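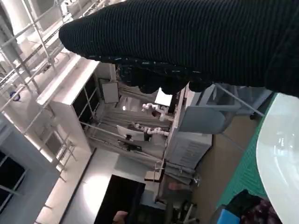 Black rib knit, with the specks and lint that collect in it.

If you own anything black and ribbed, you know what I'm up against. I have a big cardigan from Azevedo that I wear from the first cold morning until spring, plus a scarf and a couple of beanies, and every one of them picks up whatever is floating past. Pale blue fuzz, white fuzz, bits of tissue I swear I took out of the pocket. I used to go at all of it with a sticky roller and get nowhere, so I've written down what I do now.

First, figure out what you're dealing with. Lint sits on top or gets wedged down between the ribs, and it lifts off. Pills are little balls made from the knit itself, and they're still attached. Pinch one and pull very gently. If the fabric comes up with it, leave it alone until the shaving step.

What I use:
A soft clothes brush
A lint roller (mine is a Zonel, any will do)
A damp rubber glove, the regular dishwashing kind
A fabric shaver
A flat surface and a good lamp

Shake the thing out before you do anything else. Outside if you can! Then lay it flat and smooth it with your hands so the ribs are closed up and running straight. Don't stretch it. An open rib looks like it would be easier to clean, but the fuzz just drops further in.

Now brush, and go along the ribs. This was the part I had backward for years. Brushing across them pushes everything down into the grooves and you end up picking it out with tweezers (ask me how I know). Short, light strokes, all in one direction, and wipe the brush off every so often.

Next comes the glove. Put it on, get it barely damp, and drag your palm over the knit the same way you brushed. The lint should bunch up into little rolls you can pick off. Pay attention to the bottom edge and the cuffs, where mine are always the worst - if the edge is lumpy, flatten one section at a time and hold it down with your other hand.

Let it dry for 20 minutes or so if the glove was wetter than you meant, and then use the roller. Press and lift, press and lift. Rolling hard back and forth roughs up the surface, and that's how you get more pills.

Shave last, and only where there are pills. Keep the fabric flat and the shaver barely touching. I do two light passes and stop, even if I can still see one or two stubborn ones.

For washing, turn it inside out, use cold water, and keep it far away from towels. My friend Keith Bright washes his in a mesh bag and has talked me into it. Dry it flat - a heavy rib knit on a hanger will grow about a size by morning.

Between washes I give mine a quick brush every three wears and fold it on a shelf.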